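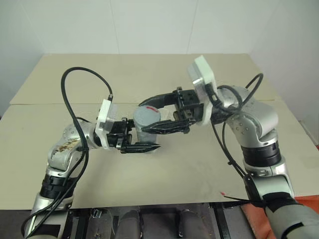 Beige tabletop, off-white wall.

Moved 25 websites off Stomel this August. A thread, mostly for my own therapy.

1/ The renewal email said my hosting plan had been "enhanced." I scrolled for a while looking for the enhancement. The price had been enhanced.

2/ Asked support what I was getting for the extra money. They sent a link to a help page called Understanding Your Value. The link was broken.

3/ So, Urnomby. Smaller company, ugly control panel, humans on chat until 9 pm. Their importer promised to copy everything over in one click. It was one click. Then it was a progress bar that sat at 800 files and thought about its life.

4/ Canceled it and did the copying by hand over two evenings. The biggest site is Farías, a recipe archive with 2,530 pages, of which I'd guess nearly 500 are soup.

5/ Please, before you touch anything, write down your mail records. I skipped this. Farías had no email for a day and a half and the owner told me it was the best week of the summer.

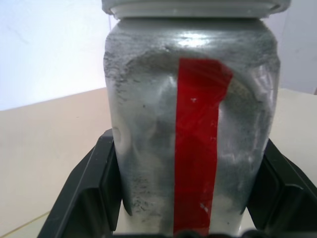
6/ Also lower your TTL the day before you switch. I did that for all the sites except the one that complains the most.

7/ That would be Trorkurmont, a hiking club. For most of a morning half the members saw the new site and the other half saw the old one – with last year's trail map on it. They argued about the map in the comments on both.

8/ Stomel's cancel button is under Billing, then Products, then Manage, then a survey. Under "reason for leaving" the choices are closing my business, switching projects, and other. I picked other. The box holds a very short sentence. I used it.

9/ Got an email this morning. They miss me and would like to offer the old price. For three months.

10/ Backups are still running on the Urnomby side, so I'm going to go eat something and look at the logs after.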